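Lutach completes roller blind refit at Zamudio office building

Jan 13, 2019 – Lutach, a supplier of interior window coverings, has completed the supply and fitting of 314 chain-operated roller blinds for property manager Flodon. Work at the Zamudio building began in November and was carried out over 13 floors.

Each blind is raised and lowered by a continuous beaded chain at the side of the fabric. The chain length was set window by window so that the loop ends just above the sill.

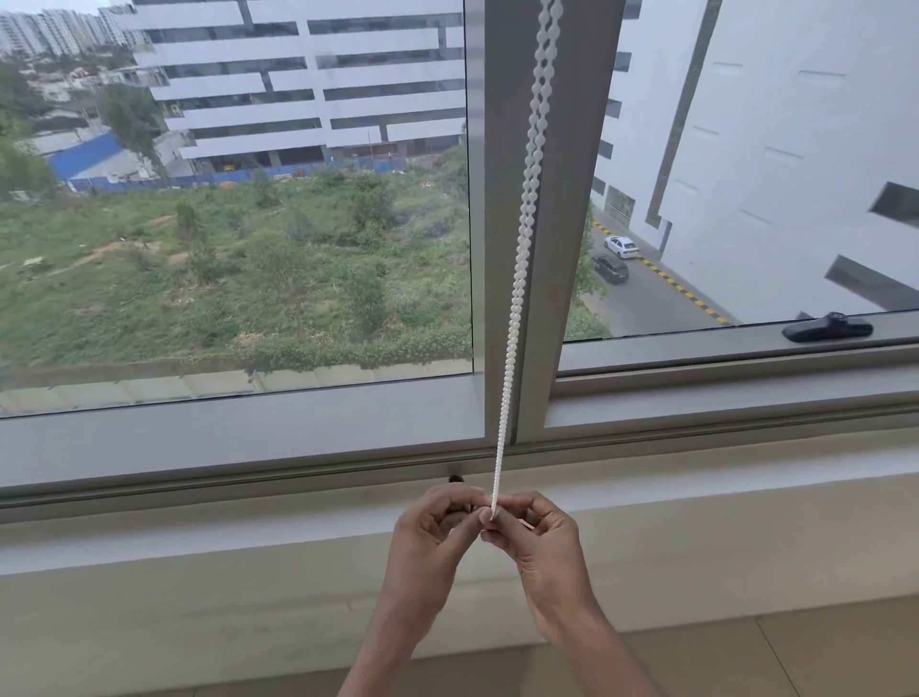
The white beaded chain at its lower end, in front of the window mullion.

The fabric is Skekik, a plain white cloth supplied without pattern. Brackets are fixed clear of the glazing, and the existing latches and handles have been left in place. Meeting rooms with wide windows have 2 blinds each – all other rooms have one.
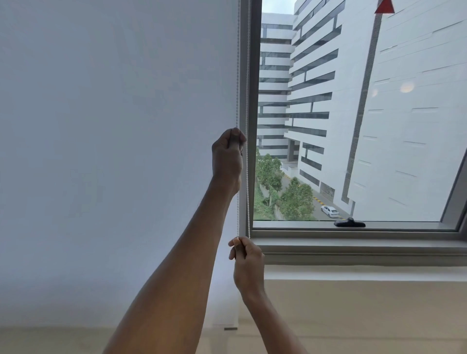 A white roller blind lowered over part of a window, with both hands on the chain.

Occupants are asked to draw the chain straight down, one strand at a time, and to stop when the lower edge of the fabric reaches the required height. Pulling the chain sideways wears the clutch. Lutach will inspect the chains and brackets once a year for 3 years under the supply contract. Faults should be reported to the Flodon building desk with the floor and room number.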